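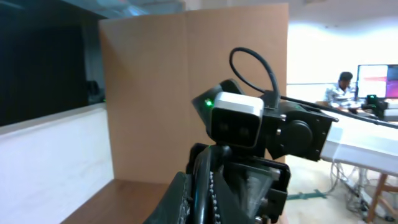

**Ticket status:** Pending verification
**Component:** Plistano perception node, wrist depth stream
**Reported by:** Wubit Woldemariam, Urton site

**Summary**
The wrist camera stream stops publishing after 20 minutes of continuous operation. The arm controller holds its last pose and logs `frame_timeout`.

**Log**
- 09:40 - Fault reproduced on build 7. No error reported by the camera driver.
- 10:15 - USB cable reseated. No change in behaviour.
- 11:05 - Timestamps compared with the Sabbagh planner clock. Drift of roughly 2 seconds at the time of failure.
- 13:30 - Clock synchronization enabled on both hosts. Stream stable to the end of the shift.

**Action required**
Zastum support is asked to confirm whether the planner discards late frames by default - the manual is silent on this point. The ticket will remain open until a reply is received.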